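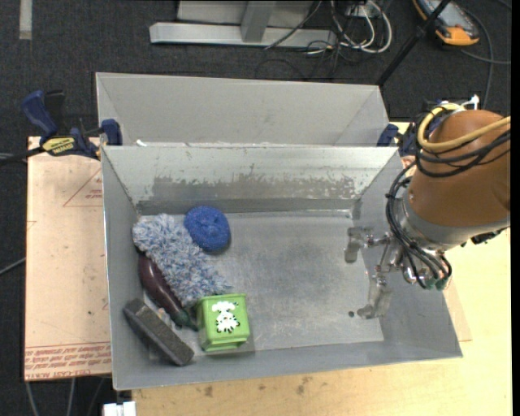

If you've ever opened the cabinet under your kitchen sink and quietly closed it again, you are in good company, and an afternoon is all it takes to put it right! Start by pulling everything out into a bin or two, whatever you have handy. I like a big rectangular metal one, and I don't sort a thing at this stage.

Wipe the cabinet floor with warm soapy water and leave the doors open until it dries (go have your coffee). Then lay down a liner. I use the Skatamik roll, cut 2 inches long so it can curl up at the back wall.

Put the things you reach for every day at the front, tall bottles behind them, and the spare sponges go in a little basket on the left, away from the pipes.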